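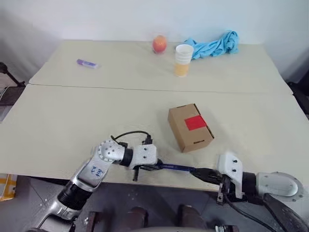
Page last changed: December

How to cover a work table with self-adhesive vinyl

A worn table top can be covered in an afternoon with sticky-backed vinyl, the sort sold on a roll for shelves and worktops. It costs far less than a new table and it wipes clean. The method below is the one we use at the Corrigan Road craft room in Itville, where the tables get glue, paint and hot mugs on them every week of term.

It suits flat tops with a hard, sealed surface. It does not suit bare chipboard, anything with a raised lip, or a table that will stand outdoors.

What you need

Self-adhesive vinyl, matt finish
A sharp knife with snap-off blades
A metal ruler at least as long as the table is deep
A felt-edged squeegee, or an old bank card wrapped in a cotton cloth
Washing-up liquid, a bucket and two cloths
Methylated spirit
Fine filler and 240 grit paper
A hairdryer
A pin
A pencil and masking tape

Measuring up

Measure the length and the depth of the top, then add 70 mm to each so that there is enough to fold under on every side. Most rolls are narrower than a table is deep, so you will probably need two strips. Decide where the join will go before you cut. Across the back third is best. People lean and write at the front, and a join there lifts within months.

Our tables are 800 mm deep and the vinyl we buy is narrower than that, so every one of them has a join. We stopped worrying about how it looked after the first term. If yours is going in a front room you may feel differently, and wider rolls can be ordered from most sign suppliers.

Pale colours hide dust and show ink. Dark colours do the opposite. Avoid gloss, as it shows each bump in the table beneath.

Preparing the top

Wash the table with hot water and washing-up liquid and rinse it twice. Scrape off any old glue with a plastic scraper. Fill dents deeper than a fingernail, let the filler go hard, and sand it level. Any ridge you can feel with a flat hand will show through later.

Wipe everything down with methylated spirit, with the windows open and nothing lit nearby. Include the edges and the first few centimetres of the underside. Leave it until it has fully dried. If the old surface is very shiny, rub it lightly with the 240 grit first and wipe it again.

Laying the first strip

Start with the front strip. Lay it face up on the table with the backing still on and slide it until the overhang is even at the front and both ends. Tape it down with masking tape along the middle.

Lift one end, peel back a hand's width of backing and fold it flat underneath. Press the exposed vinyl down, working from the middle out to the edges with the squeegee. Take the tape off. Then pull the backing away from below with one hand while you press with the other, a little at a time. It is much easier with two people, one pulling and one pressing.

If it goes on crooked, stop and lift it straight away. Fresh vinyl will usually come up cleanly in the first few minutes. Warm it gently with the hairdryer if it resists. Do not tug it, or it will stretch and you will have a wave in it for good.

Making the join

There are two ways. Overlapping is quick and keeps water out. Lay the back strip so that it covers the edge of the front one by 19 mm and press it down hard. You will have a slight step, and a pencil will catch on it.

For a flat join, overlap the strips in the same way, then lay the metal ruler along the middle of the overlap and cut through both layers with a new blade. Use one steady stroke. Peel off the loose top piece, lift the edge, take out the loose piece underneath and press both sides back down. There will still be a thin line, and it collects dirt. Clean it with a damp cloth and a soft toothbrush.

Corners and edges

Warm the overhang and fold the long sides under first. At each corner, cut away a small square of vinyl so that the folds do not pile up, then fold in the short sides. Press firmly on the underside, where the grip is poorest.

Small splits tend to appear at the corners and along the back, often where a table has been pushed against a wall. Leave a finger's gap if you have room.

Bubbles and repairs

Push small bubbles towards the nearest edge. If one will not move, prick it at the side with the pin and smooth it flat. For a torn patch, cut a piece slightly larger than the damage, lay it on top, cut through both layers and swap the pieces over. Keep your offcuts for this. Vinyl fades, and a new roll seldom matches.

Leave the table overnight before putting anything heavy on it. Hot pans will mark it, so use a mat.

Questions about these instructions go to Philomena Gyamfi at the craft room, Monday mornings. The section on flat joins was rewritten by Dragica Kolev.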